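Nuvholm Household Words - data card

Version of 21 February 2023

What is in this folder

Nuvholm Household Words is a list of names for furniture and parts of the house, collected in two towns, Cukley and Lestisau. It has more than 3000 entries. Each entry is one word or short phrase given by one speaker for one thing at home, with the town, the age group of the speaker and a note on use when we have one.

We started the list for a small dictionary which was never printed. The entries were on paper cards, and we typed them again so that other people can work with them.

Files

entries.csv - the main table, one row per answer
speakers.csv - one row per speaker, 40 rows
prompts.txt - the 31 questions, in the order they were asked
notes.txt - remarks of the interviewers, not corrected

All files are in UTF-8. The separator is a semicolon, because many answers contain commas. Please check this first if your table opens with everything in one column.

How the words were collected

Every speaker was visited at home. The interviewer asked the questions aloud and wrote the answers by hand. No pictures were shown to the speakers, only the spoken question, for example "What do you call the low piece of furniture along the wall of the living room?" This one question gave the widest range of answers. In Cukley the older speakers mostly say "the long press", also when it has no doors. In Lestisau we have "sideboard", "low board", "telly bench" and one time "the coffin", which the speaker asked us to keep.
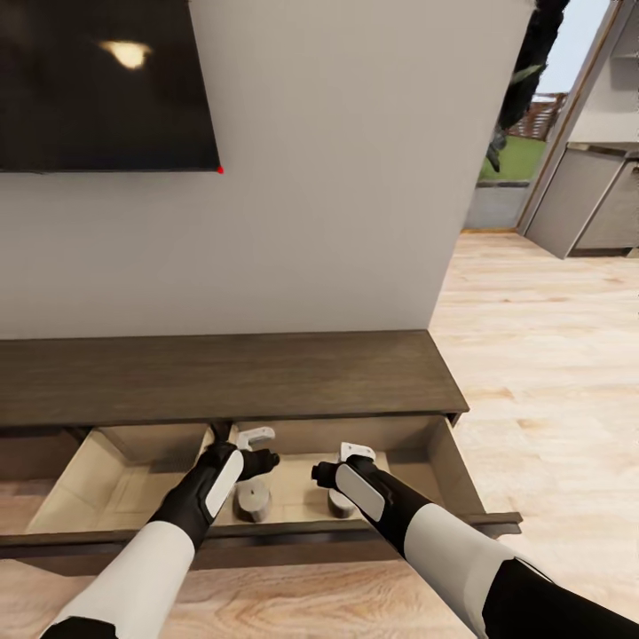 Television on the wall, with a low media console in dark brown wood (prompt 14).

The column "term" keeps the spelling of the interviewer. The column "term_norm" has the spelling which we agreed later. If you count words, use the second one. If you study sounds, use the first one, but with care, as the two interviewers did not write long vowels in the same way.

Age groups are A (under 30), B (30 to 60) and C (over 60). We do not give the exact age or the street. Group A is small in Lestisau and I would not build any strong claim on it.

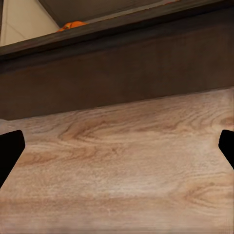 Words for surfaces are in a separate block, prompts 22 to 27, and they were the hardest to normalise. Many speakers use the same word for the board, the table and the meal. For the lines in wood we asked "What do you call the pattern?", and the answers divide well between the towns: "grain" or "thread" in Cukley, "water" in Lestisau. Where the lines bend round into ovals, as they do in places on the pale tabletop here, group C in Lestisau says "eyes", and two speakers have "eye" also for a real knot. We gave these the code E1 and E2, but the border is not always clear from the cards.

Known problems

- Prompt 9 was read wrongly in the first visits in Cukley. These rows have the value "r" in the column "flag".
- 2 speakers moved from one town to the other as adults. They are listed under the town of childhood.
- Some notes are in a mix of languages. We did not translate them.

Changes

The Brandão numbering of the prompts, used on the old cards, was removed. A table with old and new numbers will be added in April.

Use

You may use and change the list freely if you name the source as "Nuvholm Household Words" with the version date. Corrections are welcome - please send the row number together with the correction.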